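Home Forums New posts Members Log in
Search this forum... Advanced search

Foam letters – keep or toss?

jeanine_b
Cleaning out the playroom closet and I've got 38 of those thick foam alphabet letters from the Kaletti set. My youngest is 3 and mostly throws them. Are they worth keeping?

NigelC
Toss. Ours got chewed to bits, and magnets are way easier to store!

aniko_j
Oh no, keep them! We dump a few on the table at snack time and mine picks one and makes the sound – zero pressure, and she loves it. Magnets stick you to the fridge door all day, Nigel.

NigelC
Fridge door is where I am all day anyway. Still say toss.

kohei.m
With Aniko on this one. I put out a plastic plate and a few letters, call a letter and he has to put it on the plate. We were on U for most of May, he thinks it's a cup. Blue plate, green-ish U, gray table:
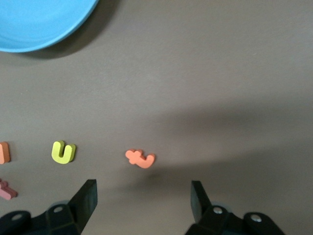 Re: Foam letters – keep or toss?

jeanine_b
OK the plate thing is cute, trying it Monday. Kristof still wants them gone (he steps on them at night).

NigelC
Kristof gets my vote.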